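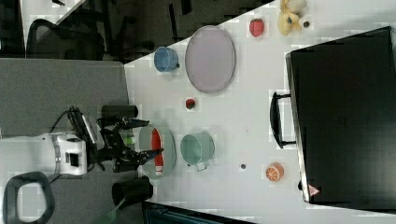
Gripper over the gray dish, red-and-white toy between the fingertips.

So my half of the project was getting examples for Girnach, our learning model, and wow, it eats a lot of them! Saron Gudeta wrote the training code and I drove the arm. We wanted 3,000 examples by the end of May. Each one is a single try at a pick, start to finish, saved with the camera video and the joint positions.

I got through 60 tries in my first session and my wrists were toast. Saron threw out 9 of them (I kept pausing mid-reach, and the model copies pauses). 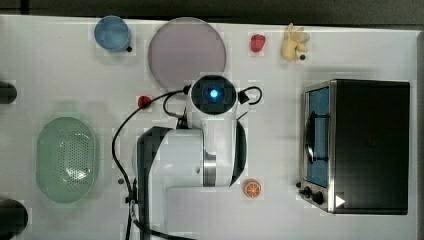 Top view with the plate, the strawberry and the orange slice.

After that we made two rules. Move the toys between tries, and don't stop once you start reaching. Way better data!
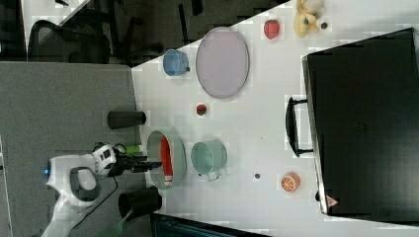 2 min read

Small stuff like the tiny strawberry was my least favorite to practice on, and I'd rather do dishes all day. Next up is the labeling, where we mark the moment the fingers close in every clip.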